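Slide 6 – Packaging and returns

Good morning. On behalf of the Zandside consumer office, I will now turn to the return of goods bought by mail. Our October survey drew 1000 replies, and 200 of them raised a complaint about refunds.

The policy at Zandside is plain. A customer has 40 days to send an item back, and the seller must issue the refund within 2 weeks of receipt. Sellers may ask for the original carton, but they may not refuse a return on that ground alone. 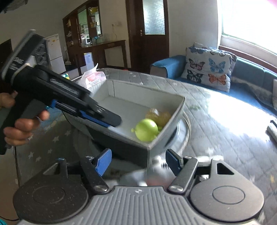 Slide 6. Open cardboard box on a table.

Pause for questions on cartons before moving on.

Members should note the position on shipping costs. Where the goods are faulty, the seller pays both ways. Where the customer has changed his or her mind, the seller may charge for the return trip – provided the charge was shown before payment.

The Wavholm branch has asked for a shorter form. Xinyi Long will present the draft after the break, and written comments should reach her office by the end of the session.

Next slide: disputes and appeals.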